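Can a Machine Do the Tidying Yet?

Posted in October, under Work and Workshops

Readers of this blog will be aware that I have followed the question of household and shop-floor automation for some years, first in connection with my own duties at Nallow and latterly out of private interest. The question put to me most often remains the same. Can a machine fold the towels, clear the bench and put the tins back on the shelf, and if so, when may one be bought?

My answer is that it can do portions of such work, under supervision, and that the portions are growing. I would not yet advise any household or small workshop to plan its staffing on that basis.

What was tried

Over the summer I was permitted to attend trials at the Virerwood site, where arms supplied by Wattanapong are set to ordinary chores. The list drawn up for the period contained 16 tasks. They included moving mixed stock from a trolley to shelving, sorting hand tools into trays, wiping down a worktop, coiling an extension lead and folding tea towels. Each was described on a single sheet, in the terms one would use for a new member of staff.

In all, 1558 attempts were recorded. I do not propose to reproduce the tables, as they belong to the site and will be issued in due course. I will say that the work with boxes and tins went well, that the worktop was wiped to a standard I would accept at home, and that the extension lead defeated every arrangement tried.

Where the difficulty lies

Persons who have not watched this work tend to suppose that strength or speed is the obstacle. In my observation it is the state of the room. A kitchen or a stockroom is never in the same order twice. A chair has been moved, a bag has been left on the shelf, someone has hung a coat over the handle of the cupboard. A person adjusts to this without remark. The arm must find the tin again, decide whether it may be reached from the front, and withdraw without bringing down its neighbours.

Cloth and cord are harder still. A towel has no fixed shape, and the first task is to find a corner of it. On one afternoon I watched 27 consecutive attempts at a single tea towel. Several were good. One was better than my own. The remainder would have been refolded by anyone passing.

Sight at close range also deserves mention. A camera carried at the wrist goes wherever the hand goes, and it tilts as the hand tilts. The fingers occupy a good part of its view, and they hide whatever is directly beneath them at the moment it matters most. Ceiling lights may wash out the detail when the wrist is turned upward, and shelving at a distance is reduced to dark shapes. The system must draw its conclusions from such material, and I have more respect for it since seeing what it is given.

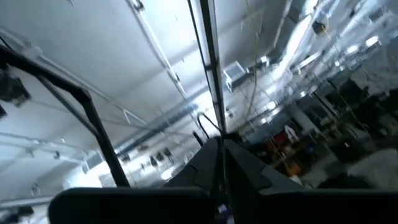
What I would advise

For a workshop with regular stock in regular containers, a trial is reasonable at present, provided that a member of staff remains in attendance. Grosow, which handles packaged parts, has taken this course with 2 arms on its returns bench and has kept its full complement of people.

For the home, I would wait. The cost is considerable, the space required is more than most kitchens can spare, and the chores that people most wish to be rid of — laundry above all — are the ones at which the machines are weakest.

I have been invited to return to Virerwood once the list of tasks has been revised. Bed-making has been proposed for inclusion, as has the emptying of a dishwasher. Readers who wish to suggest a chore may do so in the comments, and I will pass on those that can be described on a single sheet.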